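Home | Forums | Grippers and Hand Tools | Safety | New Posts | Log In

Adapter pins and closing fingers: a fault we had in July
Posted by wafula_swai in July

Hello all. I want to report a fault, so that other people can check their own machines.

We run a sorting arm at Flultside. It puts small household goods into cartons. Last month it closed on a phone adapter the wrong way, with one finger across the two metal pins. The pins went through the rubber pad and stopped on the metal behind it. The controller saw a normal grip force and continued. After 3 more picks the pad came off and fell into a customer's carton.

The adapter was not plugged in, so there was no shock. But I think we were lucky. What do you use to detect a damaged pad?

brellar_tech
Force alone will never show it. We compare the closing width with the expected width, and we stop the arm if the difference is too big. Also, how do you teach the grasp? If the demonstrations are careless, the arm will be careless.

wafula_swai
By hand, with hand-held grippers, on a bed with mixed goods. I attach two pictures of this work. I teach the adapter by the body, with the pins free.

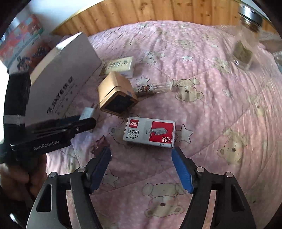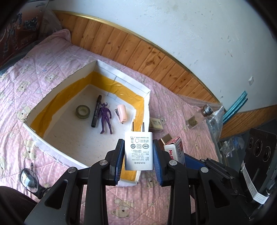
Staples box in front of the open fingers in the first one, adapter held with the pins up in the second.

ladi_okeke
I do not agree that the teaching is the problem. In your second picture the pads are on the body, so that grasp is good. The arm chose a different one by itself, and it should have a rule against this. We have 900 grasps for plugs and adapters at Okeke, and I still would not trust it without a rule.

brellar_tech
A rule only helps if the camera sees the pins. With the pins turned down, your rule sees a white block and nothing more.

ladi_okeke
Then the arm should lift slowly and look again before it closes with full force. It costs time, I know.

wafula_swai
Thank you both. For now I inspect the pads every 50 picks, and adapters go to a person. I asked Griltavari for the width check, but they want 7 weeks for it. Does somebody have a simpler version I can try before that?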